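Vendari Slip Watch add-on for two-finger grippers

In stock. Ships with a license key and a printed wiring sheet.

Slip Watch is a monitoring add-on for light tabletop arms. It compares finger position with motor current and stops the arm when the two disagree. We resell it because customers kept asking us what to do about dropped objects. It is a narrow tool, and the maker's brochure oversells it, so please read this page before you order.

What went wrong with version 1

The first release came with the claim that it "eliminates" grasp failures. In our own trials with the Melto task set we ran 1,153 picks on soft round produce. Slip Watch reported 1,080 of them as held. We went back through the logs by hand and found 92 in that group where the fingers had closed on nothing, or on the edge of a dish. The arm carried on to the drop point, opened, and logged a success.

The cause was dull. Version 1 took any steady current above a fixed level as a grip. Fingers pushing against a hard rim gave the same reading as fingers around a vegetable. On a real bench that can mean a cracked dish and a load path that nobody checked. We returned our stock in April and asked Vendari for a fix. 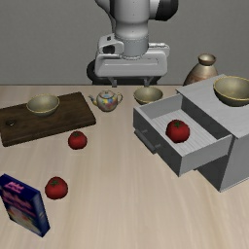 Version 2 was tuned almost entirely in simulation, and we would like buyers to know that. The maker's test layouts are kitchen tables built in software, run in the Premarora simulator. Some are fair tests. A tomato in an open drawer is a decent one, with the drawer walls to think about on the way in, and the gold-rimmed bowls elsewhere on the table are the sort of thing that fooled the first release. But simulated tomatoes don't bruise or leak, and the friction values were picked by the same people who wrote the detector. We asked for bench data and got a short summary with no raw logs.

What version 2 changes

The fixed current level is gone. The unit now checks finger gap against an expected size range that you enter for each object. If you leave the range blank it falls back to the old behavior, with no warning on screen. We think that is a bad default and have told them so.

What it does not do

Slip Watch is not a safety device. It has no rated stop function and must not be wired in place of an emergency stop. Keep hands out of the reach of the arm while it is powered, whatever the status light says.

Specifications

Polling rate: 800 Hz
Gripper type: parallel, two fingers
Connection: USB or Ethernet
Tested by us with: Sultana tabletop arm, firmware 4 and up
Returns: 30 days, opened boxes accepted

Version 1 owners can swap units free of charge. Send the serial number and your last log file to the support desk.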